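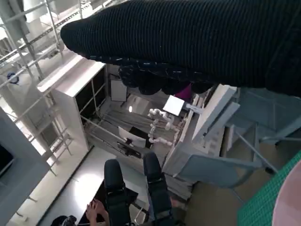 Black ribbed knit, with a darker, speckled section along the lower edge.

How to fold a heavy ribbed knit

Most folding guides promise a neat square in seconds. I doubt it, at least with thick ribbing. The Estach method wants you to roll the thing like a sleeping bag, and mine came out of the drawer looking like one.

What works for me:

1. Check inside for strays. Socks and linings love to hide in a fold.
2. Lay it face down and smooth along the ribs, never across them.
3. Fold both sides to the middle. Sleeves, if any, go straight down the back.
4. Fold up from the hem in thirds. Don't press hard.
5. Store it flat. Hangers stretch ribbing -- padded ones too, whatever the Tonby label says.

Skip the folding board. I paid 40 dollars for a Trodine and it was too narrow for anything bulky.

As for loose threads, leave them until you know they aren't part of the yarn. Speckled knits often have pale strands worked in, and snipping one can start a hole.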